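My house rules for bathroom episodes

I promised a few of you I'd write down the rules I use when I build and score tasks in a simulated bathroom, so here goes, with coffee, and in no sensible order. These started as sticky notes on my monitor. They've grown a bit! The project is called Pamlow, it's a small bathroom cleanup task set, and we're up to 484 episodes that I'd let another person train on. We recorded 600. The gap between those two numbers is pretty much why the rules exist.

Rule one is about the start state. Write down where every loose thing is before the first step runs, and write it in plain words next to the seed number. "Brush on floor, out in the open, head pointing away from the toilet. Lid closed. Pump bottle on tank." That's all I want. I used to save only the seed and trust it, and then we changed a physics setting in November and the same seed gave me a different resting pose for half the props (two evenings gone, thank you very much). 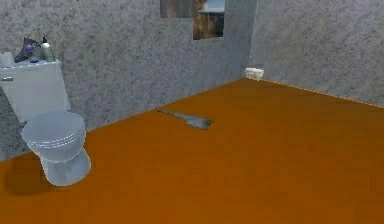 Rule two: clutter is part of the task

If there are things on the toilet tank, they count. I don't care that the instruction only mentions the brush. A run that gets the brush and sends a bottle flying is a failed run in my book, and it gets logged with the name of whatever got hit. People push back on this one a lot, usually because their success rate drops, and yes, mine dropped too.

I also ask for at least two viewpoints before anyone signs off on a layout. From one side, the stuff on the tank is a lumpy row where things hide each other. Swing over so the toilet is in profile and you get a much better feel for the gaps, plus you can check that the way to the sink is open. It takes a minute. Do it before recording, please, and keep both views with the episode. 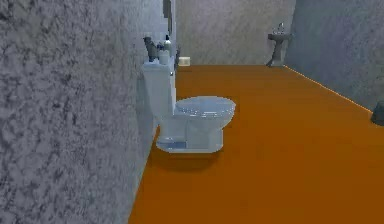
Princess Lagman thinks I'm too strict here. Her take, from a long message I'm squeezing down, is that a nudge and a knockover shouldn't get the same mark, and that if a bottle slides a little and stays upright you should record the distance and let the person using the data decide. She'd keep the run and add a column.

Fine, that's fair, and I've added the column. I still mark the run failed in my own set, but now you can filter it your way.

Rule three is the one I nag about most. Look at the edges! Wherever the floor meets a wall, slow down. I cap the speed there and I make the planner keep its distance from fixtures too, with the pedestal sink first on the list. That flared foot is wider than the collision shape we got with the Stuvirov model, so a path could look clean in the log and still pass straight through the base on screen.
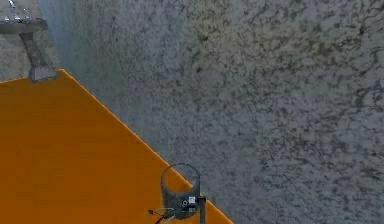

So now I run every new fixture through the same check: load it, turn on the collision overlay, compare it with the mesh, fix it or toss it. I do it for the boring ones as well.

Rule four, cap your episodes. Mine stop at 2,000 steps. If the arm hasn't finished by then it's dithering, and dithering is useless to learn from.

Rule five, the version goes in the file name and also inside the file. Jonik once renamed a whole folder of mine on import and I had 18 runs I couldn't place. I deleted them and sulked.

I'm still undecided about textures. Our floor is flat orange and the walls are speckled gray, and I keep wondering if I should swap them per episode or leave them alone until the scoring settles down. If you've tried it both ways, leave me a comment with what you saw.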